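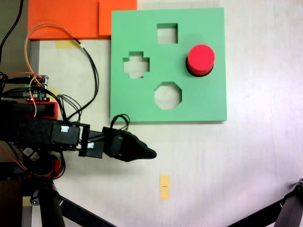 Shape-sorter board, one piece in.

Ramine Notes > Sky > Grumbling

March, by Vira Hnatiuk

I have now read the same story about Saturn's rings on five sites, and every one of them says the mystery is solved. The rings are young, or they only look young. Pick your headline.

My trouble is with the word "solved." The argument for young rings goes like this: ice that sits in space gets dirty, the rings look pretty clean, so they can't have been sitting there long. Fine. But that depends on how much dust falls on them and how much of it stays stuck, and people have been fighting over the second part for years. If the grains hit so hard that they vaporize, the ice could stay bright for a very long time and you've learned little about its age.

Felicja Adamczyk gave a talk on this at the Cistville astronomy club and I asked her what result would make her change her mind. She said she didn't have one ready. I liked her for saying so, but I'd have liked a number better.

Then there's the lost moon idea, where a moon wandered too close and got torn up into rings. Maybe! It makes a lovely animation. It also has a moon in it that we can't go and look at, and I get itchy when the main witness is missing.

Aleksi Mäkelä wrote in after my last post to say I'm against everything. I'm not. I think the rings may well be young. I'd just like the articles to say "one team's model suggests" somewhere before paragraph nine.

I had the scope out at 2 a.m. and the rings were a thin, shaky line. They told me nothing about their age. Next time, Titan, and why I don't trust the beach pictures.

Contact Vira | © Ramine Notes | Back to top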